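Writing an obituary for an uncle, what does the paper charge and what do I leave out?

Posted by Saron Tamiru in Family Notices and Memorials

Hi all, I've somehow become the person writing the obituary for my great-uncle and I've never done one. The service is Thursday at the chapel in Grimcombe and the funeral home (Nartey) says they can send it to the paper for me, but they want my text by noon the day before. I have a page and a half of notes from my aunts, most of it about his bowling league and a boat he sold decades ago.

My cousin says the paper bills by the line and that hers came to 905 dollars with a photo. Is that normal? Also he was married twice and both families are coming, and I really don't want to hurt anyone's feelings in print. 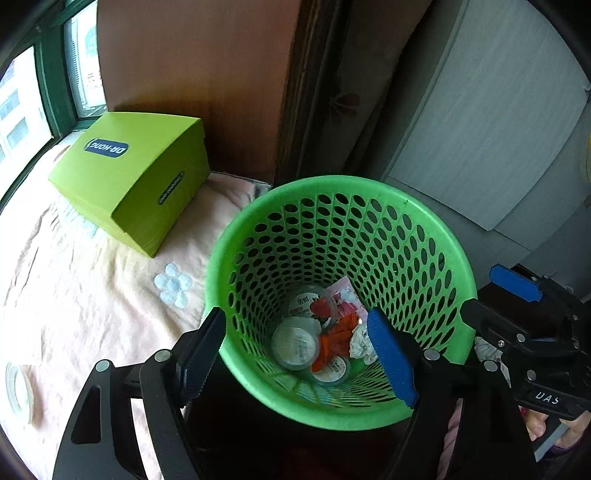 Do both wives have to be named in the obituary?

There's no rule about it, and the paper won't check. Most families name the current spouse in the "survived by" part and then mention the earlier marriage in one plain sentence if there were children from it. If the first wife is living and coming to the service, I'd call her and ask what she'd like. People are usually easy about it when they get asked first.

I pasted that bit in from the sticky post at the top of this board so you all know what I've already read. It helps some, but she's hard to reach and my aunts don't agree with each other. What would you do?

Iestyn Owen

Sorry about your uncle. I did my dad's in April so this is fresh. 905 sounds high to me but it depends on the paper and the day, and the photo is usually extra. Ask Nartey for the rate sheet before you write a word. What we did was run a short one in print — name, age, town, date and time of the service, where to send flowers — and put the long one on the funeral home's own page. Our short one was 123 dollars. Everybody who wanted the stories read the long one online and my sister printed copies for the older folks.

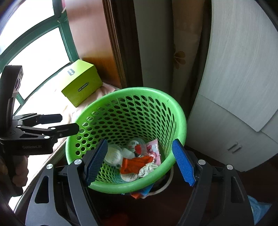

The long one can have the bowling and the boat in it, and I'd say put them in! People at the lunch afterward talked about my dad's tomato plants more than his job, and that was only in there because I ran out of work stuff to say. Ours was 2,000 characters and I could've gone on.

On the wives, I'd list the kids all together, oldest to youngest, without sorting them by mother. Nobody in our family minded. Then read it out loud over the phone to one person from each side before you send it. You'll catch a wrong middle name that way too (we had my own aunt's wrong, and she would have brought it up for years).

Ifor Morris

check if he had a burial policy, some of them pay for the notice. also don't put his street address in, or the full birthday. month and year is plenty

Lleucu Ruddock

I agree with Iestyn on two versions, but I'd be careful about "oldest to youngest" if there are stepchildren. Ask them how they want to be listed. My stepbrother wanted to be plain "son" and I'd have gotten that wrong if I'd guessed. Spouses of the kids go in parentheses after the name, and for grandchildren you can give a number if the list is getting long. We had 29 counting the great-grands and we were paying by the line, so that's what we did.

Get the proof back from the paper before it runs, too. Ours had the chapel right and the time wrong by an hour, and I spent that whole evening calling people.

Saron Tamiru

Thank you all so much. I'm going with the short one in print and the long one on Nartey's page, and my aunt on the first wife's side is going to listen to it over the phone tonight. The boat is staying in. Ifor, I'm looking for the policy now, he kept everything in shoeboxes so it may take me a while.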